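**Handout 2: Table rules for the arm**
Ollulbridge workshop, 2,000 level. Notes by Keegan Tamihana.

Rule 14 was Kha Lã's idea and is the one you will break first.

- Know where the stop button is before you need it.
- Hands off the table while the arm is live. Yes, even for the ketchup.
- Check cable slack through the whole reach. Cables lose every argument with a joint.
- Write down the layout before each run. "Same as before" earns no marks, as Damián Nava can confirm.
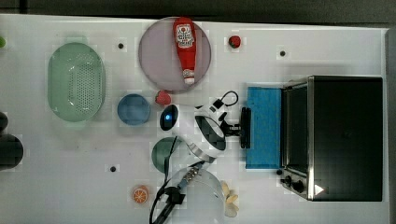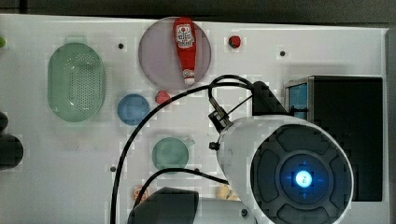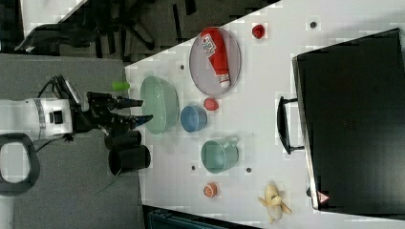
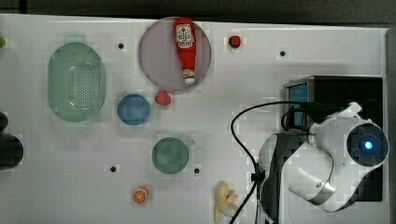 *Fig. 2. Arm and kitchen items on the white table, four views.*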